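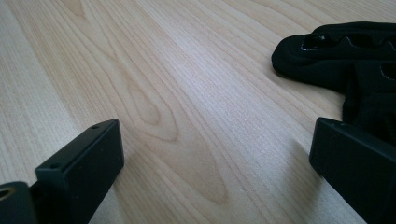 Equipment Financing FAQ

Answers to the questions small business owners ask us most often about borrowing to buy equipment. If yours isn't covered, call the Flukstead office and ask for the equipment desk.

What can I finance?

Most things a business uses to earn money and expects to keep for more than two years. Ovens, lifts, delivery vans, dental chairs, printing presses and point-of-sale systems all qualify. We do not finance inventory, payroll or real estate through this program.

Do you finance used equipment?

Yes. We need the serial number, the year it was made and a written quote from the seller. Private sales take a little longer than dealer sales while we check for existing liens.

What is the difference between a loan and a lease?

With a loan, you own the equipment from the start and we hold a lien on it until the balance is paid. With a lease, Disalero Equipment Finance owns it and you pay to use it for a set term. At the end you can return it, renew, or buy it at the price written in the lease. Ask your accountant which one suits your tax situation. We can't give tax advice.

How long do I have to have been in business?

Two years is our standard. Newer businesses can apply with a co-signer or a larger down payment.

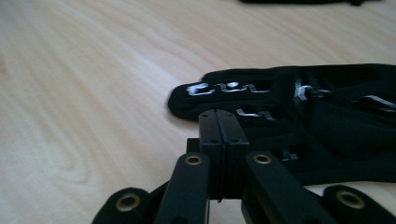

What paperwork do I need?

For most requests:
A completed application
The seller's quote or invoice
Your last three months of business bank statements
Your most recent business tax return
A copy of the owner's driver's license

Larger requests may also need a balance sheet and a year-to-date profit and loss statement.

Is there an application fee?

No. There is a $200 documentation fee, charged only if the loan or lease closes. It can be added to the amount financed.

Will applying affect my credit?

The first review uses a soft inquiry, which other lenders can't see. If you accept an offer, we run a full credit report on each owner before closing.

How does the seller get paid?

We pay the seller directly once you have signed and the equipment has been delivered. If a deposit is required up front, tell us when you apply so it can be written into the agreement.

Do I need insurance on the equipment?

Yes, for the full term. Your policy must cover the replacement cost and list us as loss payee. Send the certificate before closing.

Can I pay it off early?

Loans can be paid off at any time without a penalty. Leases are different, and the early buyout terms are on the last page of the lease. Request a payoff letter in writing and use the figure on that letter. The balance shown online does not include interest since your last payment.

What if I'm going to miss a payment?

Call before the due date. We can sometimes move a payment to the end of the term, but we can't do it once the account is past due.

Who do I talk to?

Eldana Tufa handles new applications. Nasrin Ranjbar handles existing accounts, payoffs and insurance certificates. Both can be reached through the main line, extension 1529, until 5 p.m. Central.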